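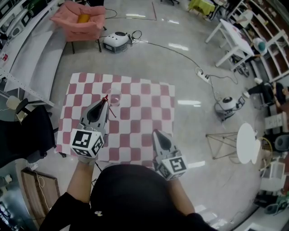 Checkerboard mat on the floor, glass cup standing on it, pink armchair just beyond.

I'd been meaning to get to the Istholm home textiles fair for years, and this April I finally went! The train gets in at Cullitz and then there's a shuttle bus (free, but it fills up fast, so skip the coffee stand until you're inside). Tickets were 20 at the door and that covers both halls plus the talks.

Hall one is nearly all upholstery fabric. I spent most of my morning at the Barbu mill stand, where they'd brought a small hand loom and were letting people throw the shuttle. I was terrible at it. The woman running it was very kind and told me my edges had "character." They still weave a heavy wool twill in 43 colors, and I came home with a fat envelope of swatches, mostly mustards and one mossy green I can't stop looking at.

Pink is everywhere, by the way. Dusty pink, salmon pink, a pink so pale I took it for cream until I held my notebook next to it. I went in swearing I'd never own a pink chair and by lunch I was pricing one up - 1,216 without the footstool, so that was the end of that.

The best talk was Relu Rusu on re-covering old armchairs at home. He stripped a seat down to the webbing right in front of us and talked the whole time, staples flying everywhere. His big tip was to save every piece of the old cover and use it as your pattern, and to write on each one which way is up. I wish I'd heard that before I did my grandmother's chair (the left arm has never looked right).

Hall two was rugs and floor coverings, and it was packed after lunch. Breton had a whole wall of flatweaves in big checks and stripes. The red and white ones looked great, though I'd be scared to put one anywhere near my dog. They said the cotton ones can go in the machine on cold.

Food was the weak spot. One counter, a long line, and the soup was gone by one o'clock. Bring a sandwich.

I caught the 5:40 bus back with sore feet and way too many brochures. If you go, do hall two first, while it's still quiet.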